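Skastov Bench Arm, single-arm package
Sold and serviced by Fallusside

Read this before you ask for a quote. The arm sorts and sets down small hand tools and consumables on a tabletop. It works from one fixed spot, and its reach is 975 mm. Anything past that still needs a person to walk over and fetch it.
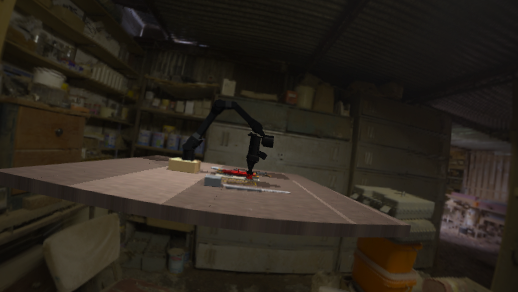
We get asked how many people it replaces. At Bundgaard, where two of them have run since September, the answer so far is none. Carleen Ngata runs the stockroom there and reckons her crew bends and reaches less. They also spend more of the morning clearing stuck picks, a job they didn't have before. Vaughan Faulkner, on the same shift, would like that written into his pay grade — fair enough, we think.
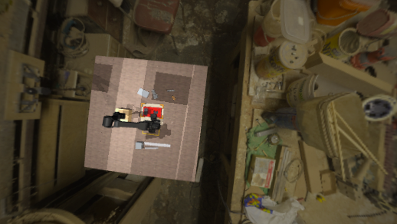
Setup takes roughly 4 hours, and the brochure's "learns your bench by itself" is generous. Someone has to show it each item and decide what it should leave alone. Be strict about that list. A knife lying on the same tabletop as the small blocks and boxes is a different sort of pick, and we'd want your staff to settle who handles it before the arm does.

Warranty: 12 months, parts only
Gripper: black, supplied fitted
Training: one visit, at your site or our Biltdale shop
Price: on request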